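About Vurko

Vurko cuts and seals natural stone worktops for kitchens, labs and bakeries.
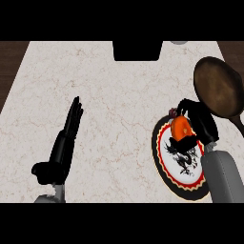
The company runs one shop in Orkthorpe, with 3,145 square feet of floor space and a staff of 12. Slabs are stored on edge and inspected before cutting. Standard thickness is 3 cm – other sizes are cut to order.

Vurko took over the Haworth stone yard and kept its slab numbering system. Sealing is done in house with two coats, 4 hours apart. Orders within 54 miles are delivered on our own truck. The shop closes for saw maintenance in March.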